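Changer le processeur d'un ancien PC de bureau Dell

Mis à jour le 2023-04-29

Ce guide concerne les tours de bureau à carte mère verte, celles que l'on récupère souvent dans les lots d'entreprise. Le remplacement du processeur demande peu d'outils : un tournevis cruciforme, de l'alcool isopropylique, un chiffon non pelucheux et un tube de pâte thermique. J'utilise celle de Dralovus, mais une autre fera l'affaire.

1. Ouvrir et dégager

Éteignez le PC, débranchez le câble secteur, puis appuyez quelques secondes sur le bouton d'alimentation. Couchez la tour sur le côté et retirez le panneau. Repérez le logo DELL imprimé sur la carte et le petit connecteur à quatre broches tout près : ils servent de points de repère pour la suite. Écartez les fils de couleur sans tirer dessus.
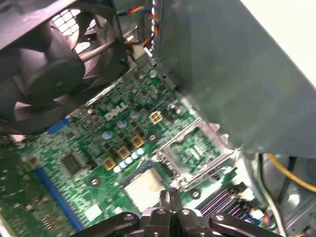 Faut-il démonter la carte mère pour changer le processeur ?
La carte reste en place. On retire seulement le bloc de refroidissement et, sur certains modèles, le conduit d'air.

2. Retirer l'ancien processeur

Desserrez les vis du radiateur en croix, un demi-tour à la fois. S'il résiste, faites-le pivoter légèrement — ne le soulevez jamais d'un coup. Nettoyez l'ancienne pâte, libérez le levier du socket et sortez le processeur à la verticale. Il se tient par les bords, sans toucher les contacts de la face inférieure. Posez-le à plat dans une boîte antistatique. 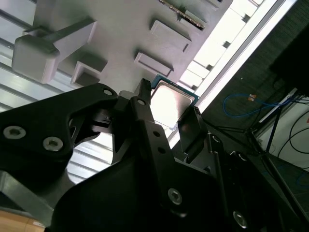 Une remarque reçue en juin par le formulaire du site : sur un Flutau de la même époque, le radiateur restait collé même en tournant. Il a fallu remettre le PC en marche 7 minutes pour ramollir la pâte, puis l'éteindre et recommencer aussitôt.

3. Poser le nouveau

Vérifiez d'abord la compatibilité avec la carte et la version du BIOS. Alignez les encoches ou le triangle du coin, déposez le processeur sans appuyer et rabattez le levier. Une noisette de pâte de la taille d'un petit pois suffit. Remettez le radiateur, toujours en croix, et rebranchez son ventilateur. 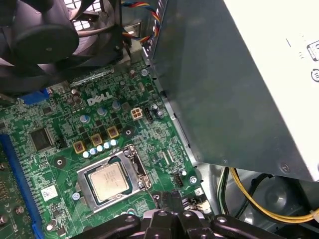
La dernière vérification se fait boîtier ouvert, avant de rebrancher le secteur. Contrôlez que chaque fiche est enfoncée à fond et que les outils sont sortis du boîtier. Le faisceau rouge, jaune, bleu et noir descend juste à côté du gros ventilateur noir : assurez-vous qu'aucun fil ne peut toucher les pales. Un collier souple suffit à le retenir.

4. Premier démarrage

Entrez dans le BIOS et regardez si le nouveau modèle est reconnu. Laissez ensuite tourner 21 minutes en surveillant la température. Si elle dépasse 70 °C au repos, arrêtez la machine et reprenez la pose du radiateur. Un message d'erreur sur le ventilateur vient le plus souvent d'une fiche mal enfoncée.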